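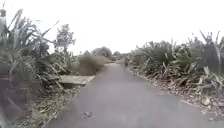 Shared-use path

A shared-use path is a route set apart from motor traffic and open to people on foot, on bicycles and, in most places, on skates or in wheelchairs. Such paths are found along rivers, through parks, beside former railroad lines and between residential districts. They differ from sidewalks in that cyclists have a clear right to use them, and from bicycle lanes in that they do not form part of the roadway.

Terminology

Local usage varies. The terms "multi-use trail," "greenway" and "shared path" are all in common use, sometimes within the same town. "Greenway" usually refers to the planted strip of land as a whole, including any path within it. Some planning documents keep the word "trail" for unpaved routes only.

Surface and width

Asphalt is widely used for paved routes. It gives a smooth ride and is quick to lay, but may be lifted by tree roots. Concrete generally lasts longer and costs more to install. Crushed stone is common on rural sections, where it drains well but is less suited to narrow wheels.

Width depends on expected use. A narrow path may serve a quiet area well, while busy urban routes are often built wide enough for two cyclists to pass a group of walkers. Older paths were in many cases laid out for walking alone and opened to bicycles later.

Planting

Vegetation beside a path provides shelter from wind, holds soil on banks and screens nearby buildings. Flax, ornamental grasses and low shrubs are frequent choices in mild climates. Plants with long, arching leaves need to be set well back or cut regularly, as they can spread over the edge of the pavement and reduce its usable width. Dense planting on the inside of a curve also shortens the distance at which users can see one another.

Rules of use

In most jurisdictions cyclists must give way to pedestrians. Users keep to one side, which normally follows the rule of the road, and pass on the other after giving a warning by bell or voice. Rules on electric bicycles and scooters are less settled - some authorities admit them at limited speed, and others exclude them entirely.

Example: the Gredow-Traltow path

The path between Gredow and Traltow was proposed by the engineer Gopinath Pisharody as a replacement for a farm track. It was built in 2 stages, with the section from Gredow to Holanda opening first. The remaining section was delayed by a dispute over a drainage ditch near Grastano, and the full route opened on November 9, 2023. It has 46 marked access points and 20 benches. A total of 487 residents replied to the public consultation, most of them in favor of a paved surface. The planting plan was drawn up by Asuka Kikuchi and revised by Feng-yi Chien after objections to the use of tall hedges near road crossings.

Maintenance

Routine work includes sweeping, edge cutting, crack sealing and the clearing of drains. Cutting is often scheduled for April, before the main growing season

See also

Bicycle lane
Greenway
Rail trail
Sidewalk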